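Community > Wistholm Swap Shed > Frequently asked questions

Wistholm Swap Shed: your questions answered

Nov 13, 2021
By Kyriaki Tzavaras

Print this page | E-mail this page

We had such a great turnout at the October swap that my inbox is still full, so I've gathered up the things people ask most. If you've never been to a swap day, have a read and then come along!

What is a swap day?
You bring things you no longer use, and you take home things you will. No money changes hands. We run ours in the old Benítez hardware building on Ostano Street, the one with the green awning.

Do I have to bring something to take something?
No. Plenty of people come empty-handed the first time and turn up with a carload at the next one. We'd love you to bring something when you can, but we don't keep score.

How much can I bring?
Up to 47 items per household. Yes, it's an odd number – it's how many fit on one of our trestles when we tested it with paperbacks and mugs, and it stuck. If you're clearing a whole house, e-mail me first and we'll work something out.

What goes quickest?
Jigsaws! A 1,000-piece puzzle rarely lasts past morning tea. Kids' bikes, preserving jars and gardening books are close behind. Winter coats fly out the door as soon as the weather turns.

What can't you take?
Mattresses, car seats, bike helmets, opened food, medicines and anything with a petrol motor. Electrical things are fine if they've been tested and tagged. Please wash clothes before you bring them.

My puzzle is missing a piece. Is it still any good?
Bring it! Just write "one missing" on the lid so people know. The same goes for card games and tea sets. 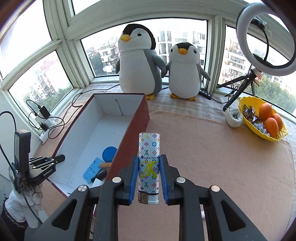 Where do I park?
Behind the building, off Plullance Lane. There's room for 120 cars and it's free all day. If you've got heavy boxes, pull up at the side door to unload and then move your car round the back.

Can I book a table for my street or club?
You sure can. We keep 5 tables aside for groups each time. The netball club took one in October and filled it with outgrown uniforms and boots, and hardly anything was left by lunch.

What happens to the leftovers?
Good clothes and linen go on to the op shop. Books stay in the shed for next time. If you'd like your own things back, collect them before we pack up at two.

Can I help set up?
Yes please! Come at seven, wear closed shoes and bring a mug – the urn goes on first.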